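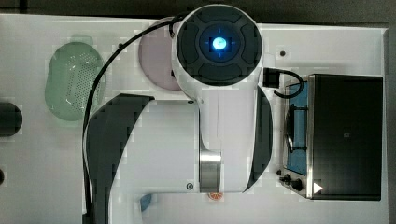

Photo: Catriona Lindsay

I went to see Jessie Crichton about her kitchen things and stayed long past the tea going cold. She'd been clearing out cupboards since April, and when I came in she had already put the kettle on and was apologizing for the hallway (boxes, so many boxes!).

"I had 242 things in that kitchen," she told me. "I know because my brother-in-law Archie made me write them all down. Spoons counted!"

We started with the green colander, the oval one, because it's my favorite and I'd asked about it on the phone. It's a pale, see-through kind of green at the rim, with the little holes kept to the middle, and I have never seen her cook pasta without it.

"I bought it in Skekberg on a wet afternoon when I only went in for a bus timetable," she said. "I've had three since then, proper metal ones, and gave them all away. This one fits across my sink. The round ones fall in and then you've got your peas down the drain."

And the pink plate? She laughed at that. It was one of a set of 5, and it's the only one left.

"Kenneth got through the rest of them. He washes up like he's angry at somebody. I use it for toast, or for cutting a lemon, and when people come over it goes under the cake so they can't see it doesn't match."

I wanted to know how she decides what stays. I was hoping for a system, I think, as my own drawers are a disgrace. She doesn't have one. She puts things out on the white table, a few at a time, goes off and does something else for some 20 minutes, and then comes back and looks.

"If I'm pleased to see it, it goes back in the cupboard. The garlic press, I wasn't pleased. The colander, yes, every time."

She still hasn't tackled the pan drawer. "Ask me in the fall," she said, and cut me another slice to take home.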